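September, a little after 9 in the evening

Feet up, tea going cold, and I am going to write this down before I fall asleep on the couch, because I skipped the last two nights and I know exactly how that goes (I end up with a month of nothing and then one enormous page about the weather).

So, trays! My whole day was trays. The black shoe-shaped ones, for the Clovedus order, which Nuala has been fretting over all week. I said I'd see to the sorting at the yellow table and that was me settled until lunch.

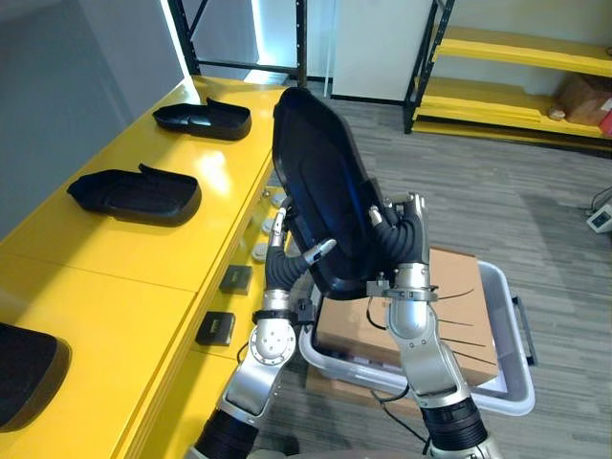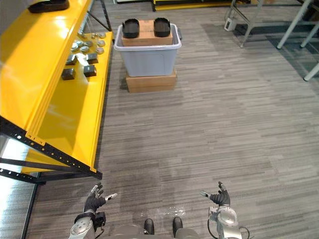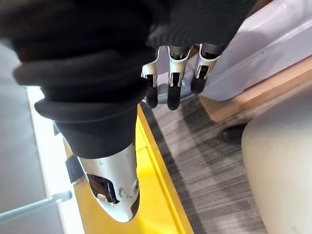
Nuala's theory is that you should never stack them straight into a bin, because they nest, and then you stand there prying at the rims like you're opening an oyster. I told her I've been doing this long enough to have a system. My system is that I put them wherever there's a flat spot and then I forget where the flat spot was. She didn't think much of it. She wants labels on everything by the end of the month, and she has already bought the label maker, so I suppose that's that!

Bonifacio came by mid-morning about the metal pieces. He wanted to know whether the discs and the square blocks were ours or whether they belonged with the Garrido job, and I didn't know, and Nuala didn't know either, so we called Ustyna, who was on the highway and shouted "leave them!" and hung up. So we left them. I kind of like how they look sitting out, all those round gray things, like somebody's coin collection. Bonifacio says I'd feel differently if I had to carry them up the stairs, and fair enough, he does all the carrying.

Lunch was soup again. I had the roll and gave away the soup.

In the afternoon I went hunting for decent cardboard boxes. We're down to the floppy ones that came with the Jodutton delivery, the kind that give up the second you put anything on top. The good sturdy ones vanish and I have my suspicions (Ustyna is moving apartments, I'm just saying). I found 4 I'd call usable and hid them behind the coats.

My back is sore from leaning over that table. I should ask about raising it a little, or else learn to stand like a normal person. Nuala stands beautifully, it's annoying.

Tomorrow: ask Ustyna about the discs again, when she isn't driving. Find the lid for the tape box. Call Mom before noon, she has the dentist at 2. And buy bread on the way home, the seeded one if they have any left, because this morning I had crackers and jam for breakfast and felt sorry for myself until ten o'clock.

Tea's completely cold now. Bed.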